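Part 2: Setting up your Hustden chore chart

I made this one after two weeks of nagging my kids about backpacks (never again!), so grab a marker and let's get going.

1. Print the chart and write each child's name on top.
2. Let the kids pick their own jobs. Mine get 7 each, and yes, somebody always wants to feed the fish.

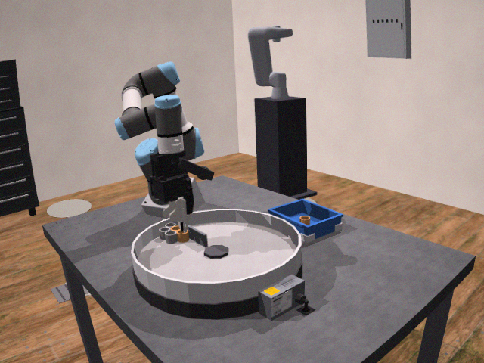
Vibeke Eyvindsson wrote to me that her twins fought over the jobs until she had them draw slips from a hat, and I've copied her ever since.

3. Hang it low enough for little arms to reach.

Note: don't laminate it until you've tried it for a week. You'll want to swap things!
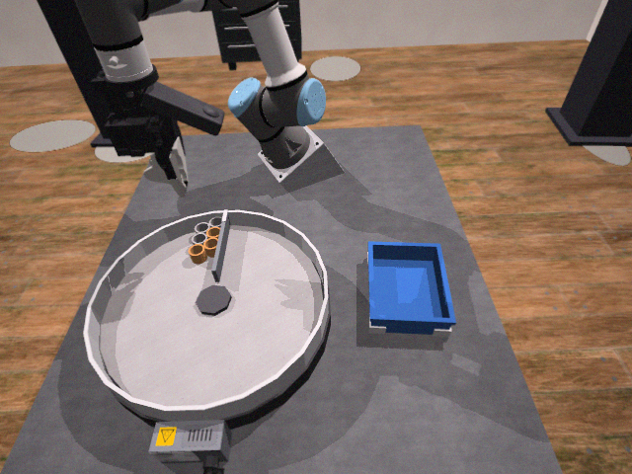 Fig. 2. Tabletop with round tray and blue bin

4. Choose a reward for 50 stickers. We do pancakes for supper,
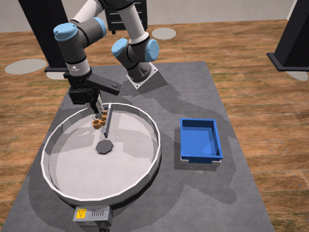

or a later bedtime on Friday if everybody's tired of pancakes.

Caution: stickers do not come off painted doors.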